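ホーム > サポート > Evlow 事務室シリーズ > 設置と使い方 > 第4章 金属キャビネットとホワイトボードを並べて置く

第4章 金属キャビネットとホワイトボードを並べて置く

3月改訂
文:Kipchumba Mushi

この章では、Evlow 背高キャビネットの横に白いボード(別売のArnier ボード、またはお手持ちのもの)を置く場合の手順を説明します。キャビネット本体の組み立ては第2章、棚板の取り付けは第3章を参照してください。壁に固定して使うボードについては扱いません。立てかけ、または脚付きで使うボードが対象です。

4.1 用意するもの

・水平器(長さ30センチ以上のもの)
・巻き尺
・マスキングテープ
・柔らかい布 2枚
・中性洗剤
・配線用の固定具(付属の袋Cに入っています)
・滑り止めシート(ボードを立てかける場合)
・転倒防止金具一式(付属の袋Dに入っています)

袋Cと袋Dは、上段の棚板と同じ箱に入っています。見当たらないときは、箱の底の緩衝材の下を確認してください。

注意:キャビネットの移動は必ず大人2人以上で行ってください。中身を入れたまま動かすと、扉が開いて転倒するおそれがあります。

4.2 置く場所を決める

1. 壁際の床を掃除します。幅木の上にたまったほこりも拭き取ってください。
2. キャビネットの幅を巻き尺で測り、床にマスキングテープで位置を記します。
3. その横に、ボードの幅に145ミリを加えた位置を記します。この余裕は、ボードを出し入れするときに手を入れるためのものです。
4. コンセントの位置を確認します。キャビネットの背面にコンセントが隠れる場合は、先に延長コードを差しておくか、置く場所をずらします。
5. 空調の吹き出し口の真下は避けてください。ボードが軽い場合、風で動くことがあります。

注:壁の仕上げによっては、金属の角が当たった跡が残ります。つや消しの塗装壁は跡が目立ちやすく、拭いても取れないことがあります。気になる場合は、キャビネットが壁に接する部分に薄いフェルトを貼ってください。

床がカーペットの場合は、設置後しばらくして本体が沈み、傾くことがあります。1週間ほど使ってから、もう一度水平を確認してください。

4.3 キャビネットを据える

1. 扉に鍵をかけ、鍵を抜きます。鍵は作業が終わるまで別の場所で保管します。
2. 2人で両側から持ち、床の印に合わせて下ろします。引きずらないでください。
3. 水平器を上面に置き、左右と前後の傾きを見ます。
4. 傾いている場合は、底面の調整脚を回します。右に回すと縮み、左に回すと伸びます。
5. 扉を開閉し、上下の合わせ目が擦れないことを確認します。
6. 転倒防止金具を天板と壁に取り付けます。石こうボードの壁では、下地のある位置を探して固定してください。下地が見つからないときは、壁用アンカーに頼らず、施工店に相談してください。

調整脚は、いちばん伸ばした状態から少なくとも2回転は戻して使います。伸ばしきったまま荷重をかけると、ねじ山を傷めます。

注意:転倒防止金具を付けるまでは、上段に物を入れないでください。

4.4 ケーブルを通す

キャビネットの上に照明や充電器を置く場合、または隣の机まで電源を引く場合は、次の手順で配線します。

1. ケーブルの長さを測ります。角を回る分として、直線距離より少し長めのものを選びます。
2. 角が丸い側を通します。背面の切り口側は板の端が薄く、被覆を傷めることがあります。
3. 前面または側面に沿わせる場合は、パネルの合わせ目に合わせると曲がりが目立ちません。
4. 扉の開閉する側を通すときは、扉を全開にしてもケーブルが引っ張られないことを確かめます。
5. 袋Cの固定具を、角の手前とその先に貼ります。直線部分は、たるみが出る場所に追加します。
6. 固定具を貼る面は、先に中性洗剤を薄めた水で拭き、乾いた布で仕上げます。

固定具の粘着力が落ち着くまで、貼ってから9時間はケーブルに力をかけないでください。冬場の冷えた部屋では、貼る前に室温を上げておくと付きがよくなります。

白いケーブルと黒いケーブルのどちらでも機能に違いはありません。灰色の面では白の方が位置を確認しやすく、掃除のときに引っかける失敗が減ります。

注意:ケーブルを扉と本体の間に挟んだまま鍵をかけないでください。断線や発熱の原因になります。電源ケーブルの上に磁石を重ねて留めることもおやめください。

4.5 ボードを置く

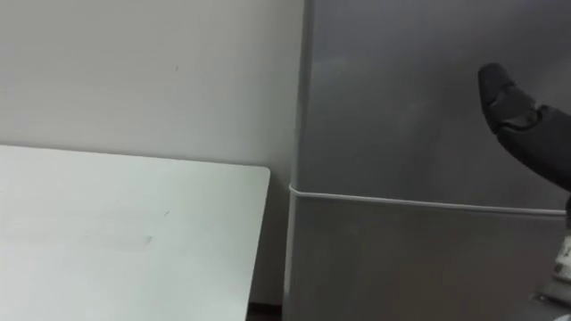

Kipchumba Mushi

ボードをキャビネットの手前側の壁に置く場合、灰色の金属面の下端とボードの端のあいだに、床が少し見えるくらいのすき間を残します。ぴったり寄せると、ボードを起こすたびに角がキャビネットに当たります。

1. 立てかける場合は、ボードの下に滑り止めシートを敷きます。脚付きの場合は、脚の留め具をすべて締めます。
2. ボードの上の角が壁やキャビネットに当たらないことを確認します。角が丸いボードでも、塗装面に繰り返し当たると跡になります。
3. 手でボードの中央を軽く押し、下端がずれないか確かめます。ずれる場合は、立てかける角度を変えるか、シートを大きいものに替えます。
4. ケーブルがボードの裏に回り込んでいないか確認します。

通路側にボードを置くと、通る人の足が下端に当たります。通路の幅が足りないときは、キャビネットの反対側に移してください。

4.6 手入れ

ボードの面
書いた跡が薄い灰色に広がって残ったときは、乾いたイレーザーでこすり続けないでください。粉が伸びるだけで落ちません。水を固く絞った布で一方向に拭き、乾いた布で仕上げます。小さな点になって残ったインクは、専用クリーナーを布に取り、点の上に少し置いてから拭きます。

金属の面
光の当たり方によって、拭き筋が見えることがあります。研磨目がある面は、目に沿って拭いてください。円を描くように拭くと筋が残ります。研磨剤入りの洗剤、金属たわしは使えません。

ケーブル
月に一度、固定具の浮きを確認します。浮いていたら貼り直さず、新しいものに交換してください。

4.7 困ったときは

扉の合わせ目に段差がある
調整脚の高さがそろっていません。4.3の手順3からやり直してください。

ケーブルが途中で垂れる
固定具の間隔が広すぎます。垂れている部分の中央に1個追加します。

ボードが少しずつ滑る
シートの裏にほこりが付いていることがあります。水洗いして完全に乾かしてから敷き直してください。

鍵が回らない
本体が傾いていると、錠の位置がずれます。水平を確認しても直らない場合は、鍵の番号を控えて販売店に連絡してください。

予備の固定具は7個入りの袋で販売しています。品名「袋C補充用」でご注文ください。

関連する項目
・第2章 背高キャビネットの組み立て
・第3章 棚板の高さを変える
・第5章 Ginting 机との連結
・Cuter 配線カバーの切り方(文:Jihad Hattar)
・転倒防止金具の適合表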